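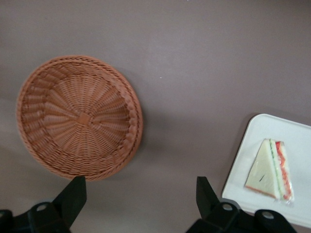 Asunto: Re: Dividendo de Flostico y la compra de Roratier

Lista de correo: Pequeños accionistas, valores industriales
Fecha: 8 de abril de 2018

Buenas tardes a todos:

Contesto debajo de cada párrafo del mensaje anterior, que creo que es más fácil de seguir.

> Tengo 140 acciones de Flostico desde hace bastante tiempo y las compré
> por el dividendo. Ahora leo que van a pagar Roratier con deuda y me
> pregunto si conviene vender antes de la junta de julio.

Yo no vendería solo por la junta. El orden del día mantiene el dividendo del año pasado y la propuesta viene del propio consejo, así que lo normal es que salga adelante. Otra cosa es el dividendo del ejercicio siguiente, que dependerá de cómo quede la caja después de la compra.

El precio acordado por Roratier es de 900 millones. De esa cantidad, 800 se financian con un préstamo sindicado y el resto sale de tesorería. El préstamo no obliga a devolver principal durante los dos primeros ejercicios, pero los intereses se pagan desde el primer trimestre. Conviene mirar la nota de vencimientos de la memoria, porque allí figura también el bono antiguo, que hay que refinanciar de todas formas.

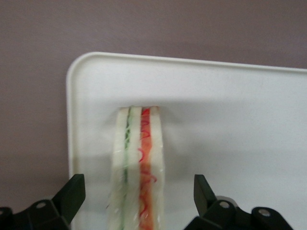 Bandeja blanca junto a la pared.

> En el foro de Fleltatberg dicen que la filial de allí se va a vender
> para rebajar la deuda. ¿Alguien sabe si es cierto?

No he encontrado ningún comunicado que lo diga. En la última presentación la filial de Fleltatberg aparece como actividad continuada, y si hubiera un proceso de venta avanzado tendría que estar clasificada aparte. El informe de la casa Mendonça la valora dentro del grupo y tampoco menciona compradores. Hasta que no haya un hecho relevante lo trataría como un rumor.

Sobre ese mismo informe, ojo con el precio objetivo. Supone que los ahorros de la fusión llegan completos el primer año, y la empresa habla de tres. Si se reparten en ese plazo, la valoración baja bastante.

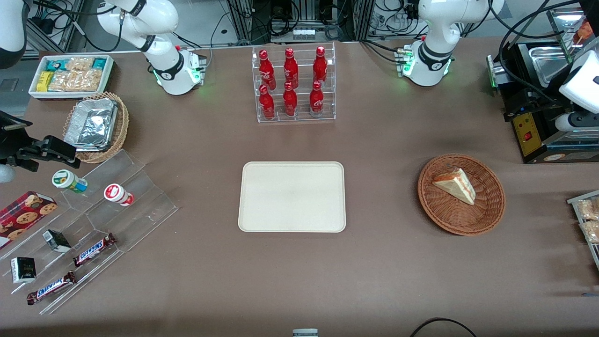 ¿Hay que hacer algo para cobrar el dividendo si las acciones están depositadas en un banco?
Basta con tenerlas en cartera antes de la fecha de corte; el banco abona el importe neto en la cuenta asociada, ya descontada la retención.

Quien quiera delegar el voto puede pedir la tarjeta de asistencia a su entidad. Algunas tardan en mandarla, de modo que mejor solicitarla en cuanto se publique la convocatoria.

Por mi parte mantengo lo que tengo y no voy a ampliar hasta ver las cuentas del semestre.

Un saludo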